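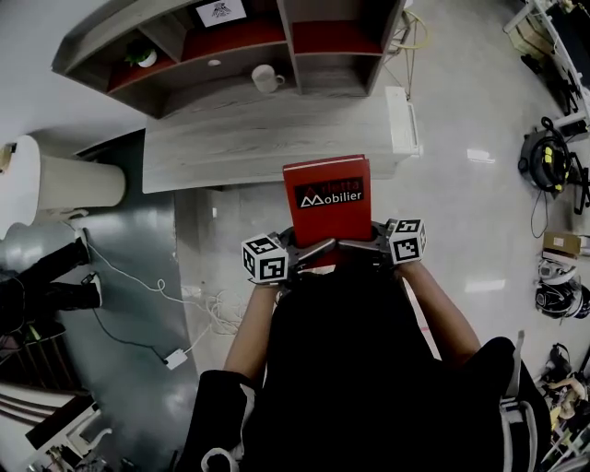 Automation at Gustside

Gustside is a book storage and lending depot in the town of Escobedo. It is known mainly for the way it brought handling machines into a workplace that had been run by hand for decades, and for what that did to the jobs of the people there. The depot holds hardcover catalogs, reference works and bound periodicals for libraries, design schools and furniture showrooms, and sends them out on loan. The staff call the whole program "the changeover", although it was never one event and parts of it are still going on.

Background

Gustside opened as a plain warehouse with a reading room at the front. Orders arrived by phone and later by e-mail, were printed on slips, and were carried into the aisles by pickers. A picker found the book, checked its condition, wrapped it and wrote the label. Returns followed the same path backward. The building had 2 loading doors, one for each direction, and most of the walking in a shift was done between them.

Walking and lifting were the main complaints. Bound volumes are heavy for their size, and the lower shelves called for a great deal of kneeling. A staff survey taken before the changeover listed sore wrists first and sore knees second. It also listed things people liked and did not want to lose, among them knowing the stock by heart and being trusted to judge when a binding had had enough.

Introduction of the system

The first machines were carts that followed painted lines and brought whole shelves to a picking desk. They were supplied by Custel, which had built similar carts for a dairy. The carts did away with most of the walking at once. They also brought a problem that the planners had expected only in part: the picker now stood still all day, and standing still turned out to be tiring in its own way. Cushioned mats, taller stools and a rotation between desks were added within the first season.

The second stage dealt with the handling of the books themselves, and it is the part that has drawn the most interest from outside. A book is a surprisingly difficult object for a machine. It opens when held by the wrong edge, slides when held too lightly and dents when held too hard. Dust jackets shift. A tall, thin volume and a short, thick one may weigh the same and yet need completely different grips.

The software for this stage is called Esimia. Its movements are based on demonstrations given by people, who use hand-held grippers with two fingers. The person takes hold of a book with the tool, lifts it, turns it and sets it down, and the motion is recorded so that an arm fitted with matching fingers can learn from it. Patterned marker cubes mounted on the gripper let the cameras work out where the tool is and which way it is tilted.

Demonstration work

Demonstrating quickly became a job in its own right, and to many at the depot it is the most enjoyable one on the schedule. The best demonstrators were the long-serving pickers. They already knew that a coated cover needs a firmer hold than a cloth one, and that a book standing upright is easier to steady near its lower edge. Much of this had never been written down, and some of them had never thought of it as knowledge at all!

The first full set of recordings covered 528 titles, chosen to give a wide spread of sizes and bindings. It was later raised to 927, mostly by adding oversized volumes and anything with a slipcase. Demonstrators work in short sessions with a break between them. The tool has to be held out in front of the body, and forearms get tired sooner than newcomers expect.

A session has a simple rhythm. The demonstrator picks up the book, holds it clear of the surface, carries it to a desk or shelf and releases it. The same book is then handled again from another starting position, and again after that. Failed grips are kept in the record too and marked as such, which took some getting used to for staff who had spent years being careful never to drop anything.

Effects on staff

The changeover did not reduce the number of permanent posts at Gustside, but it changed nearly all of them. The post of picker no longer exists under that name. In its place are desk handlers, demonstrators, condition checkers and a small floor team that looks after the carts and arms. Everyone is trained for at least two of these, and most people move between them during the week.

Condition checking has grown the most. With less time spent on fetching, more is spent on looking: loose hinges, bumped corners, pages that have begun to come away. Repairs that used to wait until a borrower complained are now usually made before the book goes out again, and the repair bench has been moved from a back corner to a spot by the windows.

Pay was a sore point in the early months. Demonstrating was at first treated as a favor done alongside ordinary duties, without any extra rate. Staff argued that they were handing over years of skill, and an agreement reached in April gave demonstrators their own pay grade and a say in how the recordings are used. The same agreement limits camera recording to the demonstration area and to people who have signed up for it.

Not everyone took to the new arrangement. Several older employees missed the aisles, which are now closed to foot traffic while the carts are running, and the quiet that went with them. A few hand-picked aisles were kept open for fragile stock - and are much in demand on the schedule.

Current operation

The present layout dates from 5/12/19, when the demonstration area was moved out of the loading hall into a room of its own. On a normal shift the arms handle roughly 100 loans, mostly standard hardcovers in good condition. Softcovers, folded plans and anything with loose parts still go to a person.

Work on softcovers continues. They bend under the fingers in ways that are hard to predict, and the demonstrators have been trying out different grips - some of them borrowed from the repair bench, where limp old pamphlets have always been part of the job. Wider finger pads are being tested for the same purpose.

See also

Order picking
Library book repair
Learning from demonstration
Job rotation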